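Session 2 handout: the Illgate hand-held gripper kit
Instructor: Celeste Carvalho

The kit is sold by Neves as a set: gripper, wrist camera mount, charger and case. It weighs 1550 grams with the case, and almost 130 clips fit on one card.

Points to check in your review:
- Grip comfort over a full 19-minute run
- How far the fingers open
- Pad wear after cloth work
- Spare parts and the return policy

Cloth is the hard part of the Waddale task list. Bring the pads up to a folded edge with the fingers open - then close slowly.

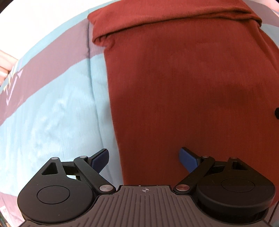
Fig. 1. Gripper open near red folded fabric on a bed.

Reading: Louro, notes on soft goods, part 2. Reviews are due in August, one page, with your score for each point.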